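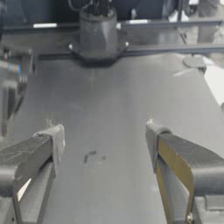
Barcodes for the beetles of Drenach

The first season of our insect barcoding work is now finished, and we want to share with members how it went.

DNA barcoding means that we read one short piece of the genetic code of an animal and compare it with a library of known species. For beetles this is very useful, as many of them look the same even under a good lens. A single leg is enough, so the rest of the specimen can stay in the collection for later study.

Between April and September the members collected 1,219 beetles from the wet meadows at Drenach and from the old quarry above Pilton. Enikő Erdős sorted them by family and chose 1,000 for reading. We received a clear sequence from 800 of these. The others gave a weak result or none at all – mostly the older material, which was kept too long in the wrong alcohol. We will try again with some of them in winter, using fresh tissue where we have it.

Four sequences did not match anything in the library. This does not mean that we have found new species. The library has many gaps, especially for small rove beetles, and it is possible that these are known animals which no one has sequenced yet. Sharon Shemweta will compare them with the pinned specimens in the Amadi collection before we say more.

If you still have tubes from the summer at home, please bring them to the Rirnesano room before the end of November. Write the place and the month on each label with pencil, as ink is dissolved by the alcohol.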